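Ollier Handheld Pair: Laundry Folding Set, README

Last updated 2022-12-01

Hi! This is the README for the laundry part of my Ollier trial, and it doubles as my review of the kit, because I kept getting the same emails about both. If you only want the download notes, skip down to "What's in the folders." If you're wondering whether to buy a pair of these things, start here and keep going.

What the kit is

Ollier sells a matched pair of handheld grippers. You hold one in each hand, do a chore, and the recordings go on to train a robot arm with the same fingers. There's no arm in the box and you don't need one to collect. I paid for mine (the two-hand version, plus the spare pad pack) and Ollier hasn't seen this page.

I'd been using the Rathjen single before this, and it's a nice tool, but try putting away a pair of sweatpants with one hand sometime. You end up chasing them across the table. Two hands was the whole reason I switched!

The job

Every episode is the same chore: one garment, one table, one white bin. The operator works the garment with both grippers and puts it away in the bin. I picked soft stuff on purpose. Rigid objects are fun for a demo, but cloth is where I learn whether a gripper is any good.

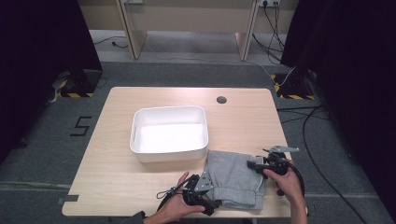
Do I need a big room to use the kit?
A table you can stand at and a clear patch of floor will do it, plus somewhere to route the cables so you don't step on them.

What's in the folders

episodes/ has 167 recordings. Each one gets its own numbered folder with the left stream, the right stream, the head stream and a small text file of finger widths.

rejects/ has 126 more. I didn't delete them because people asked for failures, and some of them are pretty useful. A few are just me sneezing.

notes/ is my running log from August onward. Spelling not guaranteed.

The three streams are lined up by the Zavarach sync tool, version as shipped. It mostly behaves. If the left stream looks a hair behind on the early episodes, you're not imagining it, I fixed my settings partway through and the log says where.

Fingers and pads

The fingers open nice and wide, and that matters more than I expected with cloth. You want to come down on either side of a fold and close on it, and a narrow gripper makes you poke at the fabric until it wanders off.
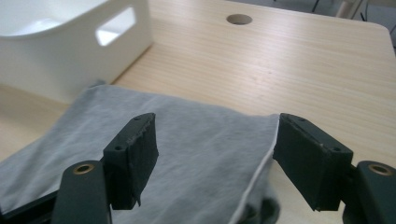

Fingers open over the gray cloth, bin at upper left.

My big gripe is the price of the pads. A spare set is $190, which made me say a word out loud in the kitchen. Swapping them is easy at least, and I've stopped babying them. The Dudard pads are cheaper and fit if you're patient, but they felt slippery on knits and I went back to the originals. None of the episodes in this release use the Dudard ones.

Comfort

Fine for a while, then less fine. My thumbs give up before my shoulders do. I take a break every half hour and I'd tell anyone running longer sessions to do the same. The wrist loop helps a little. 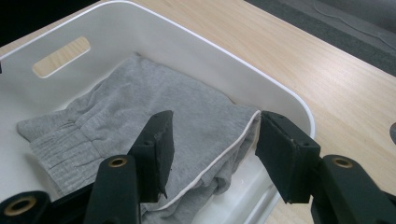
Labels were the part I went back and forth on the longest. At first I tagged each garment with just a type and a color, and that was too thin once people wanted to ask for "grab it by the edge" and so on. So now there's a free text field for anything that stands out, and I try to use it. For the gray sweatpants I put down the ribbed cuff and the thin white piping, which are handy things to point at when the rest is one big rumpled heap in the bin. If you spot a feature I missed, send me the episode number and your wording and I'll add it.

Known problems

Head stream is dark at the sides wherever the black curtains are. Crop it if that bothers your model.

Finger widths drift a little if you skip the startup squeeze. I skipped it more than once. Those episodes are flagged in notes/.

The battery light on the right gripper is hard to read, so check both before a long run.

Would I buy it again?

Yep. I'd want cheaper pads and a softer grip, and I'd love a longer wrist cord, but for two-handed cloth work it's the one I reach for. The next batch is towels. I'm aiming for over 300 episodes in that one, and I'll put it in its own folder so nobody's scripts break.

Use the data for whatever you like, commercial or not. A link back to this page is appreciated.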